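Episode 81

Gayan Chowdhury logged the start of episode 81 and put his hand back on the leader arm. The follower, a Sorna with a repaired elbow, copied him at a delay of 30 milliseconds. The task sheet from Droso read: approach, close, lift, set down, return. He had until the end of the shift to deliver the batch.

Bram Van Damme reviewed from the next desk. He rejected any episode with a pause longer than two seconds.

"Seventy-four has a pause," Bram said.

"I was thinking."

"The policy will learn to think there."

Gayan deleted seventy-four. His wrist had begun to drift left on the approach – a small error, repeatable, present in every episode he had recorded in November. He had tried to train it out. Bram had stopped marking it as a fault, and the model had picked it up along with the rest.

He opened the wrist view and squeezed the trigger until the encoder stopped counting.
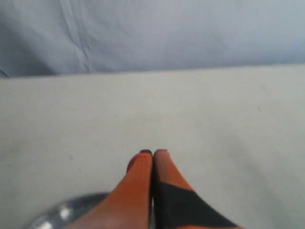 Gayan held the position and read the force value. It was steady. His father had closed his hand the same way over a coin, thumb tight to the finger, before asking which hand it was in. On the monitor the orange fingers were pressed together with the bare table beyond them, and the metal curve showed low on the left, the side he always drifted toward. He released the trigger.

"Keep it?" Bram asked.

"Keep it."

Bram entered the code. Gayan returned the arm to its start pose and logged episode 82.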